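**Clororville lab collects garden-tool examples for two-arm robots**

CLORORVILLE, February -- The small robotics group Clitari has started a new round of recording at its rooms on Sutter Street, and this time the subject is gardening. The operators guide a pair of robot arms through simple jobs with toy garden tools, and every attempt is saved as an example from which a learning system will later be trained.

The project has the name Skotska. Its first part, which ended before the winter holidays, was only about kitchen objects such as cups, lids and sponges. The group collected 900 recordings in that part. According to Dindo Tagle, who leads the recording work, the results were good for cups and quite poor for everything with a long handle.

"A cup forgives you many things," Tagle said. "With a long handle, if the gripper takes it a little too far to one side, the other end turns and hits something. The system had seen very few of these cases, so it did not know what to do."

For this reason the group decided to spend the whole second part on tools with handles. Toys were chosen because they are light and cheap to replace, and they come in strong colors. Tagle also said that real steel tools scratched the fingers of the gripper in an early test, and the repair took longer than the test itself.

A working session begins at 9 a.m. and six operators share the day in turns. One person sits at the controls and moves both arms, while a second person puts the objects back between attempts and writes down the result. The positions are changed every time, following a printed list, so that the system does not learn only one arrangement. An attempt which fails is also kept, with a mark, if the operator managed to correct the mistake before the end. The group considers these corrections to be the most useful part of the collection.

So far 133 recordings of the garden tasks have been accepted. Another 56 were rejected, most of them because the two arms were not started at the same moment and the timing in the files did not agree. This problem was found in the second week and the starting procedure is now different: the operator must hold both controls still until a tone is heard.

The tasks are written on cards in one sentence each. Examples are "put the rake in the bucket" and "take the shovel by the handle and give it to the other arm." The second one is the hardest at the moment, and nearly all operators need a few days of practice before their recordings can be used. Passing an object from one arm to the other requires that one gripper opens only after the other has closed well, and people who are new at the controls often open too early.

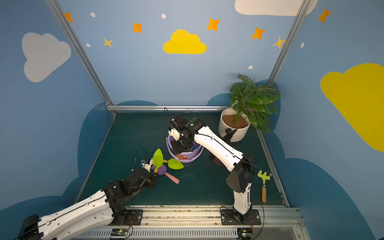
The bucket has brought its own difficulties. When an arm reaches inside, the side of the bucket hides part of the gripper from some of the cameras, and the operator has to work more slowly. Tagle said the group discussed using a lower container, but decided against it -- a system which is trained only with open trays would probably fail in the first home where it meets something deeper.

There was also a discussion about how much should stand in the workspace apart from the tools. Some members wanted a bare mat, which makes the recordings easier to check. The others preferred to have something near the task that the arms must learn to avoid. The second opinion has won for now, and the list of positions includes such objects.

Clitari has not yet decided if the recordings will be given to other groups. Tagle said that the kitchen part could be shared first, after the written notes are corrected, as several of the task sentences have spelling errors and two of them describe the wrong object.

Training with the garden examples will begin when the present list of positions is finished. People in Clororville who would like to learn the controls can ask at the Sutter Street entrance in the afternoon, after 2 p.m. No earlier experience is required, but new operators must be ready to come for at least one full week.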